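Hedlow Kitting Station
Two-hand tray packing for mixed small goods

Products > Packing > Stations > Hedlow

The Hedlow is a fixed two-arm station that fills open cardboard trays from a loose spread of goods. It is sold for short runs where the contents of the tray change too often to justify a dedicated line: gift packs, sample boxes, canteen packs, returns regrouping. The list of goods is set per job. Items may be soft, rigid, bagged or foil-wrapped, and they do not have to arrive in any fixed position.

The work surface is covered in felt. Pick order is set in the job file, and the tray can be placed by the operator or by an optional feeder.
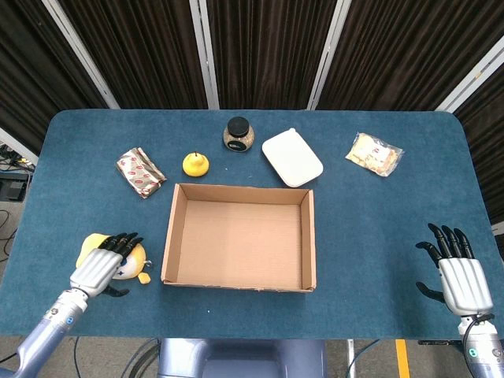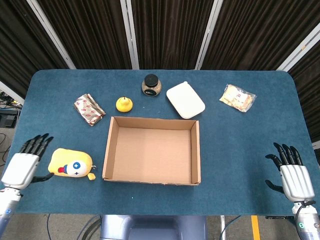 Mixed goods and an open tray on the felt work surface

Text: Ikhsan Manurung, Applications
Technical review: Karim Chidiac

What changes on the floor

At the Brovcombe packing hall, tray filling was a standing job done in pairs. One person picked, the other checked against the pick sheet and closed the tray. With the Hedlow installed, the picking is done at the station and the pair is split. One operator lays out goods and clears finished trays for 2 stations. The other moves to checking and closing, which remains manual work.

The site did not cut the shift. It did rewrite the job cards. Operators are now trained to load a job file, stop and restart the station, and handle a missed pick. A missed pick is reported on the panel by item name. The operator either places the item by hand and confirms it, or sends the tray to the checking bench unfilled. Both actions are logged under the job, with no operator name attached. This was requested by the staff side before installation and is now the default setting on all new stations.

Two complaints came up in the first month. Operators disliked waiting for the arms to park before reaching across the table, and the panel was mounted too high for seated use. Park time was shortened in software release 2. A lower panel bracket is supplied on request.

Layout and guarding

The station is shipped without guarding. The safety assessment is the responsibility of the site and must be complete before the arms are powered. Floor marking should show the limit of arm reach with a tray in hand. Cable runs must be kept clear of the operator side.

Ordering data

Base station: Hedlow H2
Job memory: 2,000 jobs
Item library: 272 items supplied, expandable by the user
Service interval: 2,000 operating hours
Tray feeder: Awan, optional
Checking bench with scale: Hellwood, optional
Spare felt cover: ordered separately

Lead times are quoted with the order. Site surveys are booked through Applications; please send a floor plan and a list of the goods to be packed.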